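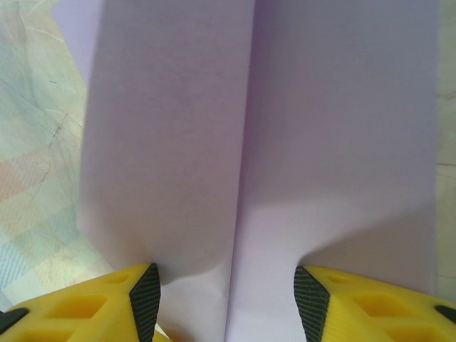 Posted by Ese Babalola, Branch Manager, Findia Clirby | Dec 10, 2024

Automotive Parts Interpreter – Brakes and Cooling
Full time, permanent
Findia Auto Parts, Clirby branch

Findia supplies brake, cooling and suspension parts to independent workshops, fleet operators and walk-in customers. The Clirby branch has a trade counter at the front and a warehouse behind it. We hold 3646 part numbers on the shelf and order in the rest from our main warehouse in Etim, with one truck overnight and a second one at midday.

We need a parts interpreter to look after the brake and cooling lines. The current interpreter is moving to the Etim warehouse after Christmas and will be here for the first two weeks to hand over.

What the job involves

Most of the day is spent on the phone and at the counter, working out which part fits which vehicle. A workshop will ring with a rego or a VIN and ask for front pads and rotors, and you will need to find out whether the car has the 280 or the 300 mm rotor before anything goes on the van. Radiators are similar. Auto and manual versions of the same ute often take different cores, and a lot of older vehicles have had something else fitted along the way.

You will be:
- identifying and quoting parts by phone, email and over the counter
- checking fitment against the electronic catalogue and, for older vehicles, the paper ones
- raising orders on the Etim warehouse before the 3.30 pm cut-off
- processing warranty claims on radiators, water pumps and calipers
- handling old-core returns on reman calipers and booking the credits
- keeping the brake and cooling bays in order and doing a rolling stocktake of your own lines
- helping to unload the overnight truck when it arrives late

Our house brand for brake pads and rotors is Broveo. We also sell several other makes, and customers are given the choice. You don't need to know Broveo before you start, as we will take you through the range in your first week.

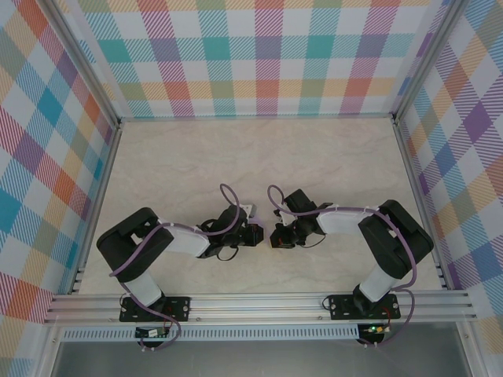
The branch looks after 73 trade accounts. Some ring six times a day and some once a month, and the bigger ones expect you to remember what is in their fleet. Two of the accounts run heavy vehicles. We don't carry air brake parts at Clirby, so those enquiries are passed on to the Etim desk, but you will be the person who rings the customer back.

What we are looking for

Essential:
- at least two years in automotive parts, or a trade background as a mechanic or brake technician
- able to read a parts diagram and measure a rotor, a hose or a fitting properly
- a clear phone manner and legible handwriting
- a current driver's licence (manual)
- able to lift rotors and boxed radiators through a full shift

Useful, but we can train you:
- forklift licence
- experience with any electronic parts catalogue
- a working knowledge of coolant types and which ones should not be mixed
- Certificate III in Automotive Sales (Parts Interpreting), or part way through it

If you have come off the tools because of your back or your knees, please still apply and tell us what you can and can't lift. The counter can be arranged so that someone else does the heavy picking.

Hours and pay

Monday to Friday, 7.30 am to 4.30 pm, with an hour for lunch. One Saturday morning in three, 8 am to noon, paid at the overtime rate. The branch closes between Christmas and New Year and everyone takes leave then.

Pay is above the award and depends on experience. We will tell you the rate at the first phone call so you can decide whether to go further. Super is paid on top. Uniform and boots are supplied, and there is a $300 tool and boot allowance each year after the first. Staff buy parts at cost plus ten per cent for their own vehicles and those of immediate family.

Parking is in the rear yard, off the lane. The 557 bus stops across the road, but the first one gets in at 7.40, so if you rely on it we can shift your start.
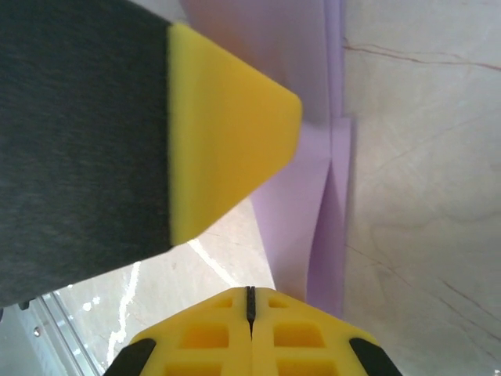
Grey felt-like block with a yellow foam tip, and a lavender sheet hanging nearby.

How to apply

Send a résumé of no more than two pages and a short note covering:
- where you have worked with parts or on vehicles, and for how long
- which makes you know best
- when you could start
- whether you hold a forklift licence

A cover letter is not required. Applications can be emailed to the branch, marked "Interpreter – Clirby", or left at the trade counter in an envelope addressed to Ese Babalola. Please don't ring the counter line about the job before 10 am, as that is when the workshops are ordering.

We will read applications as they come in and begin phone calls before the end of December. Those who go through will be asked to come in for an hour. Half of that is a conversation and the other half is a practical, where you will be given several vehicle details and some worn parts and asked to find the right replacements using our catalogue. You can ask questions during the practical, the same as you would on the job.

Two work referees will be contacted after the practical, and only with your permission. The job has a three-month probation period.

You must have the right to work in Australia. Recruitment agencies, we are filling this one ourselves.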